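Section 4: Setting up the hand-held gripper and your first practice grips

If you've made it through Section 3 with the pads fitted and the arms moving freely, well done, the fiddly part is behind you. This section takes you through checking the Radham hand gripper, choosing something sensible to pick up, and saving a first set of grips. Put the kettle on and allow yourself an unhurried hour for it. Most of the trouble people write to us about comes from rushing through here to get to the recording.

Before you start

You'll need the gripper, the small hex key from the Wevska spares pouch, a clear patch of table and two or three household items with no sharp edges. Plastic and rubbery things are very forgiving. Please leave the good glassware in the cupboard for now — there'll be time for it later.

4.1 Checking the pads and pivots

1. Hold the gripper by its handle with the jaws pointing away from you. Squeeze the trigger slowly and let it out again.

2. Watch both pads as they come together. They should meet evenly along their full height. If one arrives early, loosen its screws a quarter turn, nudge it across and snug it up again.

3. Look at the brass rings in the arm joints. They should sit flush with the plastic all the way round. If one is standing proud, press it home with your thumb. Don't use a hammer, however tempting.

Caution: Keep fingers clear of the linkage arms while you squeeze. The joints close up faster than you'd expect, and they do pinch.

4.2 Your first grip

4. Stand or lay your item on the table and bring the jaws down so there's a pad on either side. With anything tapered, such as a handle, choose a spot where both pads can get a decent hold.

5. Close the trigger until you feel the item push back, then stop. A firm handshake is plenty. 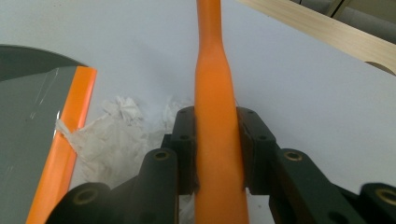

6. Lift a hand's width, pause while you take a slow breath, and set the item down again. Open the jaws fully before you move away.

7. Do the same from the other side, and then at an angle. The Sombatkul software learns a good deal more from 33 varied grips than it does from 200 that are all alike, so feel free to shift things about on the table as you go.

Note: A bit of clutter is fine, and even welcome. Paper, boards and odds and ends teach the software to cope with an ordinary bench.

4.3 Saving the set

8. Press Finish on the base unit and wait for the light to settle to a steady green. A full set holds 66 grips, but you can save at any point before that.

9. If the screen shows code 726, the memory card isn't seated properly. Switch off, push the card in until it clicks, and start again from step 8.

Replacement pads and rings can be ordered through the Dinthorpe parts counter. Have your serial number handy when you get in touch; it's printed on the underside of the base unit.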